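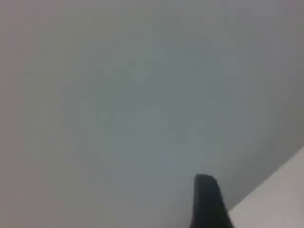
Grey surface, Stumstead.

About Stumstead

Stumstead is an independent college of bookkeeping and office administration. It offers certificate and diploma programmes to school leavers, to adults returning to work and to staff enrolled by their employers. Instruction is given at two campuses, Salem and Fliserbridge, and by correspondence.

The College was established by Nuno Brandão, who began teaching ledger work in the evenings to employees of the Fliserbridge grain offices. The first class sat in a rented hall above a pharmacy. Day programmes were added when the College acquired its present building on the Salem side of the river, and the evening timetable has been kept at both campuses ever since.

Our Programmes

The Certificate in Bookkeeping covers double entry, payroll, sales tax and the preparation of year-end statements. The Diploma in Office Administration includes the whole of the Certificate, together with business correspondence, records management and a supervised placement. Placements are arranged by the College and are ordinarily completed in August, when host offices have desks available during staff holidays.

Enrolment in day programmes is limited to 68 students per intake. Evening classes are smaller, and applicants are advised to register early if they require a particular campus. The pass mark in all assessed subjects is 55 per cent. A student who does not reach it may sit a supplementary examination without a further fee.
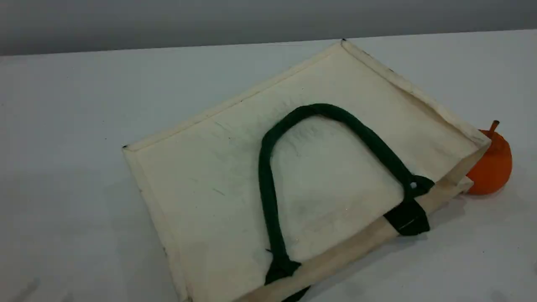 Course materials are included in tuition. Students are expected to supply their own calculator and writing materials, and those entering the Diploma should have regular access to a computer at home. Loan equipment may be requested through the registry at either campus.

The Porari Bursary

The Porari Bursary is awarded at each intake to applicants who have been out of paid work for a year or longer. Its value is $1000, credited directly against tuition. Applications are considered by the Principal and the Registrar, whose decision is final. Recipients are notified in writing before the start of classes.

Governance

The College is governed by a board of directors, which meets at the Salem campus and is responsible for finance, academic standards and the appointment of the Principal. The current by-laws were adopted on 2019-04-27. Copies may be consulted at the registry during office hours or sent by mail on written request.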